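From: Struan Cowie
To: shop-list
Subject: Re: Repainting the metal bins

Linnea Bråten wrote:

> Hi all,
>
> Before the order goes in I'd like to get agreement on the bins. I think we should strip and repaint all of them, inside and out, with the Liyanage two-part coating. The rep says it holds up to 200 drops of a full load before it marks. It comes in a kit that does 3 bins, and he can give us a better price if we take enough for the whole back row.
>
> The blocks are chewing up the insides and it looks terrible when people come through from Brotarden. I'd also like to plug the holes in the floors while we're at it, and put down a rubber mat. Any objections?
>
> Linnea

Yes, a few.

I don't doubt the bins look rough. I doubt that paint is the answer, and I doubt the 200 drops even more. Drops of what, and from how high? A rep's full load could be a bag of foam. I asked the same question when we were sold the Ultovix stuff for the cart beds and never got a straight reply, and those beds were down to bare metal by January. Has anyone on this list seen the Liyanage coating on something that gets used every day? If so I'd like to hear from you before we spend a cent.

Second, where the wear is. I went and looked at one of the bins this morning with six blocks in it, three of the reddish-brown and three of the dark green. The tall back panel has a few thin scratches up near the top edge and that's all. The sides are scuffed in places but still blue-gray. The part that has gone bright is the upper half of the slope at the back, and the floor is scratched all over. So if we coat anything, it's the slope and the floor, and those are the two surfaces where I'd expect any paint to fail first. Painting the outside is for visitors. Fine, but let's call it that and take it out of a different budget.

Third, please leave the holes alone. There are two in the floor of the one I looked at, and I'd want to know what they're for before we fill them. My guess is drainage. If it is, and we plug them and then lay rubber on top, we'll have a damp mat sitting on scratched steel or whatever it is under there. There's already a small mark in one front corner that looks like rust to me. I'd sooner deal with that with a wire brush and a dab of primer than cover it up and find out next year how far it went.

On the mat itself, I'm less against it than you'd think. It would be quieter. But Oľga Šindelář tried a mat in the Zoltside bins and ended up cutting it out again when the corners curled and the slim blocks got under them. A mat that stays flat on the floor and doesn't run up the slope might be all right. I wouldn't buy 50 of anything to find out.

Also, has anyone looked at the blocks? One of the green ones has a pale worn edge, and I'd bet it isn't the only one in the shop. We talk as if the bins are the only thing wearing out. If the blocks are going too, a hard new coating won't help them.

What I'd suggest:

- Buy one kit and coat one bin, slope and floor only.
- Put a cut mat in a second one, with the holes left open.
- Leave a third as it is, apart from brushing the corners.
- Use all of them the same way for a season, then look.

I can do the brushing. I'm not going to volunteer for the stripping, having done it once with a heat gun and regretted it for a week.

If the rep's price runs out before then, let it run out. In my experience it comes back.

Struan 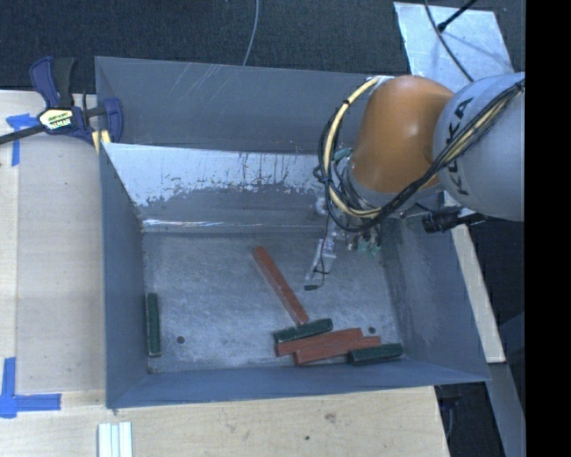 Ritva Kallio: I'm with Struan on the holes, please don't fill them until someone has checked underneath. But I'd put the mat in first and hold off on the kit altogether. If the mat does the job we won't need any paint, and if it curls we've only lost the price of one mat. I have an offcut at home that should be big enough and will bring it in.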